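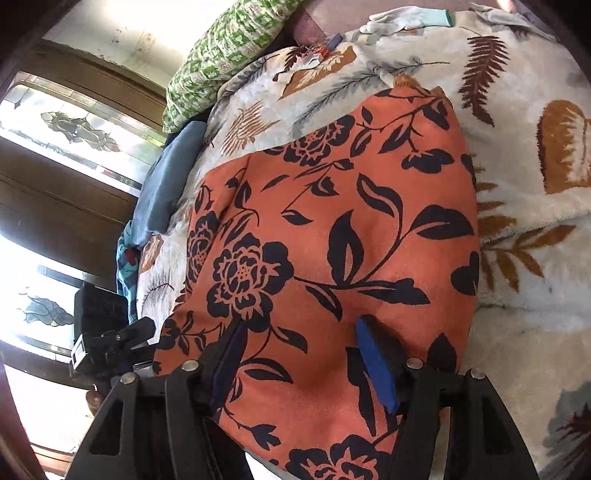 Re: Old admin accounts after the Avau move
From: Rafail Fragkou
To: Wolham users list
Date: October 2025

Hello Elsie and all,

Elsie Kingi wrote:
> We moved our mail server to Avau in April and I still find
> logins from the old admin accounts. Password resets did not
> stop them. Is it enough to disable the accounts, or must I
> delete them?
> Elsie

Disabling is enough, but you must also end the open sessions. In our office we had the same problem. A password reset in Avau does not touch the app tokens, and an old phone can continue to read mail with a token for months. Go to the account page, open the list of tokens and revoke all of them. After this, disable the account. I would wait with deleting, as the log entries lose the user name when the account is gone. 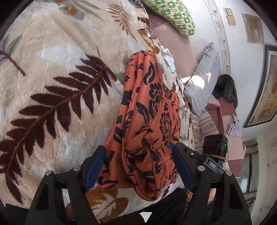

For the recovery codes, please make new ones for every admin and print them. Ours were in a shared folder with 1,000 other files, and 7 people could open it. Now each admin keeps a paper copy at home, and I asked only that it is not next to the computer. Mine is in a closet - my wife knows the place, and this is sufficient. Each code works one time, so cross it out after use.

One question from my side. Does the Jerkine plugin write failed token logins to the log? I see only failed passwords. Eglītis support told me to set the log level to 2, but I see no change after the restart.

Best regards,
Rafail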